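4.3 Tabletop pushing cell: clearances, cable routing and stop checks

Applies to Desteck arms fitted with a fixed pusher and working loose parts between a board and a tray. Read section 4.2 (anchoring the base) first.

1. Set the arm to teach mode. Speed in teach mode is limited to 34 mm/s and must not be raised during set-up.

2. Seat the pusher stem fully in its mount. Pull on it by hand. If it moves, replace the mount.

3. Jog the pusher to each end of its side-to-side travel. Keep at least 6 mm between the crossbar and any rail.

4. Move the pusher up to the gap between the rails, where parts pass into or out of the tray. Record this position as the forward limit.

5. Check the servo cable at every recorded position. A free loop is permitted. The loop must not enter the path of the crossbar or tighten at full reach.

CAUTION: Do not reach onto the board to free a part while the arm is powered. Press the stop button, wait for the status light to go out, then use the hand tool.

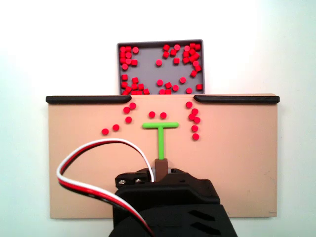
Sekar Tambunan asks whether the cable loop should be tied down before the first run, as the Bakier sheet requires. Tie it only at the housing. A second tie near the pusher takes up the slack the wrist needs, and the Bakier sheet was written for arms with a fixed wrist.

6. Run 300 strokes at teach speed with parts on the board. Stop the run if a part climbs the crossbar or wedges against the end of a rail.

7. Test the stop button once with the arm moving and once with it at the forward limit. Enter both results in the Sustgate log.

NOTE: Parts left in the tray corners are not a fault. Do not extend the forward limit to reach them.

8. Switch to run mode. Repeat step 5 after more than 600 strokes, or after any change of pusher.

Revision C, January 27, 2023. Replaces the cable routing page in the Manalo supplement.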